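Naltard Dish Rack and Plate Set: Set-Up Guide
Section 4. Placing the rack and loading plates

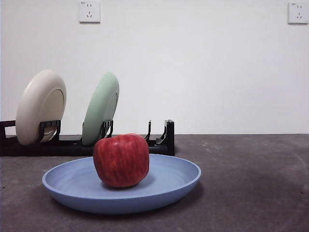
Can plates go into the rack straight from the wash?
Wet plates may be loaded as soon as they are rinsed. Shake off the excess water over the sink first. The rack has no drain spout, so any water that runs off a plate collects on the base and has to be emptied by hand.

4.1 Choosing a location

1. Select a flat, level surface next to the sink. Wipe it clean and dry it.
2. Set the rack down with its long side parallel to the wall. Leave a finger's width behind it for air.
3. Press down on each end in turn. If the rack rocks, move it or fit the adhesive feet supplied in the small bag.
4. Keep the rack at least 8 inches from a burner, toaster or oven vent.

CAUTION: Do not place the rack on a cooktop, even when the cooktop is switched off. The base will deform.

4.2 Loading

1. Start at the end farthest from the sink.
2. Lower each plate between two prongs until its edge touches the base. All plates should face the same way.
3. Let the plate lean back against the prong. Do not force it upright.
4. For deep plates, leave one slot empty between plates. The rims must not touch.
5. Load the heaviest plates toward the middle.

Note: Bowls do not fit the prongs securely. Use the Plorko bowl insert, sold separately.

4.3 Unloading and use

1. Check the lower edge of the plate for trapped water before lifting.
2. Lift straight up with one hand on the rim. Pulling a plate forward bends the prongs.
3. Plates may be used for fruit, bread and other cold food right after drying. See Section 6 before using them for hot food.
4. Wash fruit before setting it on a plate. Dry the fruit if it will stay there overnight.

CAUTION: Do not cut on the plates. Knife marks hold food residue and cannot be polished out.

4.4 Cleaning the rack

1. Remove all plates.
2. Empty the base into the sink.
3. Wash the base and prongs with warm water and mild dish soap. Use a bottle brush between the prongs.
4. Rinse, then stand the rack on one end until dry.

Clean once a week. In hard water areas, wipe the base with diluted white vinegar and rinse well. Do not use bleach or scouring powder.

Note: Replacement feet are part no. 3000-34. Order them from Troreo. Racks bought before November use the older screw-in feet, which are not interchangeable.

Revised 2024-06-08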